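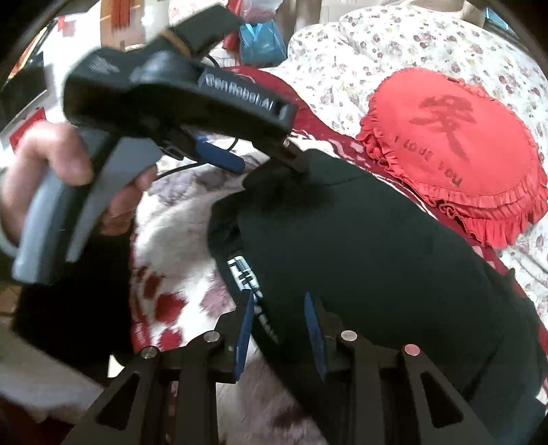

**Jorance Fleker picture rail kit, reviewed Nov 2, 2018**

The Fleker is a wall-mounted hanging rail for small galleries and project spaces. The kit costs $189 and covers 19 feet of wall. It includes the rail in four sections, three joiners, end caps, wall clips, ten steel cables and ten hooks. Screws are supplied, but the wall anchors are the cheap ribbed kind and I replaced them with toggles before loading anything.

I put it up in the back room at Ebrahimi Projects in April and it has carried five shows since then. Before that the room had an Evelell rail, and before that we used nails and filler.

**Installation**

The clips go up first and the rail snaps over them. Jorance's drawing gives a clip spacing of 16 inches, which suits standard studs if your studs are where they should be. Ours drift, so I set a straight pine batten along the wall and fixed the clips to that. The batten adds three quarters of an inch to the depth. Frames then hang with a slight forward lean unless you put bumpers on the bottom corners.

Snapping the rail on takes more force than I expected. A rubber mallet and a scrap of carpet did it. Getting it off again is harder, and two of the clips cracked when I moved one section to clear a light switch conduit. Replacement clips are sold only in bags of 25.

The joiners are good. Once the set screws are tight, the cables slide across the seams without catching. The Evelell rail had a lip at each joint and we ended up hanging around it.

**Load**

The stated limit is 125 pounds per section with the load spread over at least three cables. I have not gone near that. The heaviest piece so far was a framed relief print under glass at 41 pounds, hung on two cables. The rail did not bow and the hooks did not creep over the four weeks of the show.

For light work, such as unframed paper on clips, the steel cable is more than you need and it shows. Jorance makes a clear nylon line for the same rail. I tried two. They stretch in the first day and have to be reset, then they stay put.

**Hooks**

The standard hook (part 1081) is a push-button type. Press the top, slide, release. It adjusts one-handed with the other hand under the frame, and fine leveling takes a few seconds per side. The button has a sharp front edge that will mark a soft wood frame if you let it swing. Felt tape on the back of the frame solves this.

There is no locking version in the kit. For a space that is open without someone in the room, budget for the locking hooks, which are priced separately and need their own key.

**Finish**

White powder coat, slightly warm. It does not match a cool gallery white and it takes ordinary latex badly. I scuffed ours, primed it and used two coats of wall paint. Sliding the cables has already worn through to metal in the middle section.

**Compared with the Evelell**

- Fleker: better joints, better hooks, stiffer rail.
- Evelell: easier to remove, spare parts sold singly, takes paint.

If you rent and may have to take the rail down in a year, get the Evelell. For a permanent wall I would buy the Fleker again, with proper anchors and one spare bag of clips in the same order.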